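Progress report to the Ernlow fund: working rules for hand-held gripper recording

Period covered: April to September
Prepared by: Lultus, data practice group

1. Where the work stands

The grant pays for us to write, try out and publish a set of working rules for people who record handling tasks with hand-held grippers in shared buildings. At the start of the period we had a rough list of habits that operators had picked up from one another. We now have a second draft with 31 rules, of which 17 have been in daily use at our own site since June. The remainder are being tried at Wevex, where the rooms are smaller and the shifts shorter.

The draft is in four parts: people nearby, the operator, the equipment, and the recordings. We had planned a fifth part on training, but most of what we wrote for it belonged under the operator, so we moved it there.

2. People nearby

This part took longest. Most guidance we could find assumes a closed cell or a marked-off lab. Our operators work in ordinary rooms with desks, chairs and other staff going about their day, and the rules have to hold there. The main ones now read:

Tell everyone who uses the room before the first session, in writing, and put a notice at each entrance.
Keep the route to any exit clear of cables, bags and spare equipment.
Anyone may ask for a recording to be stopped or deleted, and need not say why.
Stop if a person who has not been told comes into the working area.

Wevex asked us to define "working area". We settled on the space an operator can reach with either arm fully stretched, plus one step. It is not exact, but operators remember it and we have had no arguments over it since.
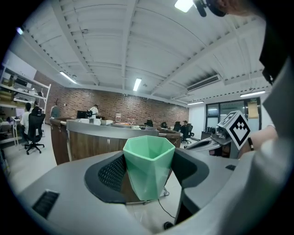 Do the rules apply when the operator is only picking up light household things such as cups?
They apply in full. The weight of the object makes no difference to who is being recorded or whether a walkway is blocked, and we found that operators who were allowed to skip steps for easy tasks went on to skip them for harder ones.

3. The operator

Sessions are limited to 30 minutes, followed by a break away from the equipment. We first tried a longer limit and dropped it after complaints of sore wrists. Operators check straps and loose clothing before they begin, and tie back anything that could catch. Headsets, where worn, are set so that the operator can still hear a person speaking in the room.

One rule has been unpopular. We ask operators to put both grippers down before talking to a colleague -- even for a short question. Several feel this slows them down. We are keeping it for now and will look at it again with the Wevex results.

4. The equipment

Markers are checked for dirt and damage before each session, and padding on the gripper fingers is wiped down at the end of the day. A cracked or peeling marker means the gripper is taken out of use until it has been replaced. Cables must not hang where a chair can roll over them. We had one cable damaged in this way in May, before the rule was written.

The check sheet began with 16 lines and was too long. People ticked it without reading. The present version fits on a small card and leaves the battery and storage checks to the start of the day.

5. The recordings

Faces and screens are treated as private by default. Recordings are held on a local drive until they have been reviewed, and only then copied to shared storage. Review takes around 17 minutes for each session, more than we budgeted for. We have covered the extra hours by putting off the printed handbook -- the web version is not affected.

6. Problems and changes

The Liepiņa site joined later than planned while its building rules were being revised. It will test the part on people nearby only. No extra money is requested.

7. Next period

Collect the Wevex comments and close the open points on breaks and on talking during a session.
Run the trial at Liepiņa.
Send the third draft to Ernlow in November for comment, with a list of every rule changed or removed and the reason.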